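Comparer deux pinces sans se faire avoir par la fiche technique

Toutes les fiches techniques de pinces à deux doigts se ressemblent. Une force de serrage, une course, une répétabilité avec deux zéros après la virgule, et une vidéo où l'objet est toujours saisi du premier coup. J'ai fini par ne plus lire que la page des dimensions. Pour le reste, je préfère une table, quelques cubes et une après-midi de mesures ennuyeuses.

La méthode qui suit est celle que nous utilisons chez Stemow quand un fournisseur nous promet que sa nouvelle pince « remplace avantageusement » l'ancienne. Elle ne demande pas de matériel rare. Elle demande de la patience, et d'accepter que le résultat soit parfois : aucune différence mesurable, gardez votre argent.

Ce qu'il vous faut

Deux bras identiques, ou un seul si vous avez le courage de démonter la pince entre chaque série. J'insiste sur « identiques ». J'ai vu passer un comparatif où les deux pinces étaient montées sur des bras de marques différentes, avec des contrôleurs différents, et dont la conclusion portait quand même sur les pinces.

Un plan de travail mat et uni. Une surface brillante fausse la détection et vous passerez la journée à accuser la caméra.

Des cubes de couleurs différentes et de taille voisine. Pourquoi des cubes ? Les faces parallèles suppriment une excuse : si la prise échoue, on ne pourra pas invoquer la géométrie de l'objet. Les pièces tordues viendront après.

Une caméra fixe, qui voit toute la table. Celle du poignet est utile pour le guidage, mais elle ne vous dira rien d'un câble qui tire ou d'un coude qui frôle le mur.

Étape 1 : fixer la caméra et ne plus y toucher

Serrez le support, marquez sa position au ruban adhésif, puis lancez l'étalonnage. Refaites l'étalonnage après une pause déjeuner, sans avoir rien bougé. Si les deux résultats ne concordent pas, votre problème n'a rien à voir avec les pinces et il est inutile d'aller plus loin. Chez nous, le support d'origine fléchissait légèrement en chauffant. Nous l'avons remplacé par un profilé vissé dans le bâti.

Étape 2 : ranger les câbles pour de bon

Un câble trop court ajoute un effort au poignet, un câble trop long finit par passer dans le champ ou sous un doigt. Amenez chaque bras à ses positions extrêmes, à la main, et regardez ce que font les gaines. Recommencez à vitesse réduite avec le programme. Je n'ai jamais vu de notice consacrer plus de trois lignes à ce sujet, alors que c'est là que nous avons perdu le plus de temps.

Étape 3 : régler la même vitesse et la même force

Les logiciels livrés avec les pinces expriment souvent la force en pourcentage. Pourcentage de quoi, c'est une autre affaire. Cinquante pour cent sur la pince Vallum et cinquante pour cent sur la Cardoso, cela ne veut rien dire. Passez par un capteur entre les doigts, relevez la valeur réelle, et réglez les deux pinces dessus. Notez aussi la vitesse de fermeture. Une pince lente paraît toujours plus précise.

Étape 4 : saisir avec un bras, garder l'autre en attente

Faites travailler un seul bras à la fois. L'autre reste ouvert, doigts vers le centre, au-dessus d'une zone libre de la table. Cela évite les collisions, bien sûr, mais surtout cela vous oblige à garder la même disposition pour les deux séries. Fermez la pince sur un cube posé et marquez un arrêt avant de soulever. C'est à cet instant qu'il faut regarder : les doigts sont-ils alignés avec les faces, ou l'un d'eux touche-t-il avant l'autre ? Sur notre banc, le bras droit tient ici le cube bleu clair, encore sur la table, tandis que les cubes rouge orangé et violet attendent leur tour.

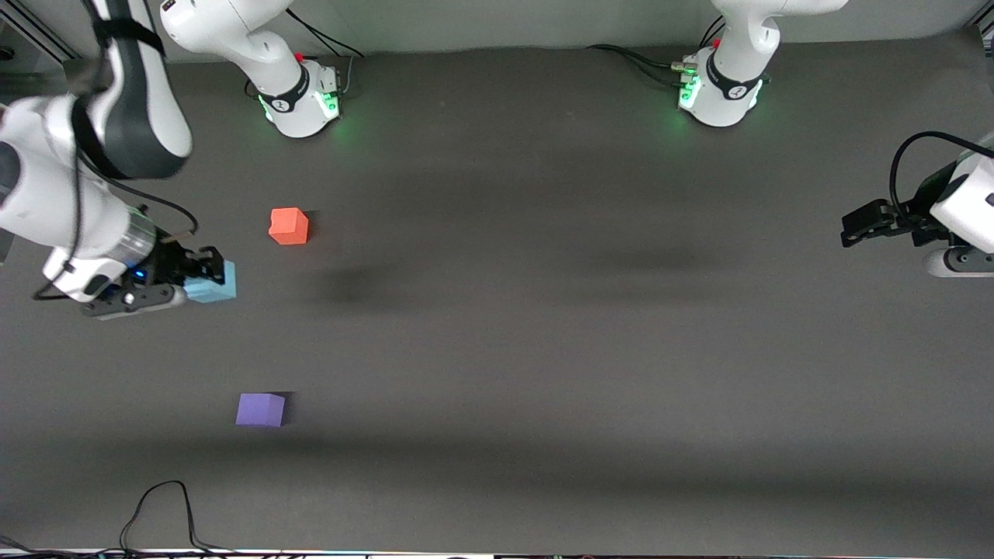 Étape 5 : répéter jusqu'à l'ennui

Dix essais ne prouvent rien. Nous en faisons 200 par pince, avec les mêmes positions de départ tirées au hasard une fois pour toutes et rejouées à l'identique. Enregistrez chaque échec avec sa cause : cube poussé avant fermeture, glissement au levage, lâcher trop tôt, arrêt du contrôleur. Un taux de réussite global mélange tout cela et n'aide personne à choisir.

Résistez à la tentation d'écarter un essai « parce que le cube était mal posé ». Il était posé là où le tirage l'avait mis.

Étape 6 : échanger les pinces

Démontez les deux pinces, intervertissez-les et recommencez la série complète. Oui, toute la série. Lors de notre dernier comparatif, la Cardoso montrait 8 échecs de moins que la Vallum. Après l'échange, l'avantage était resté sur le même bras. Nous étions en train de mesurer un jeu dans une bride de poignet.

Et le contrôleur ?

Rurwood vend un boîtier de commande à 874 euros censé améliorer le serrage. Nous l'avons essayé avec le même protocole. Je n'ai pas trouvé d'effet sur des cubes rigides, et je me garde d'en dire plus : il faudrait le reprendre avec des objets mous, ce que nous n'avons pas fait. Si un vendeur vous montre une courbe, demandez-lui combien d'essais elle contient et si les pinces ont été interverties.

Conservez les journaux bruts avec le numéro de version du micrologiciel. Une mise à jour suffit à rendre caduque la comparaison, et il faudra alors repartir de l'étape 3.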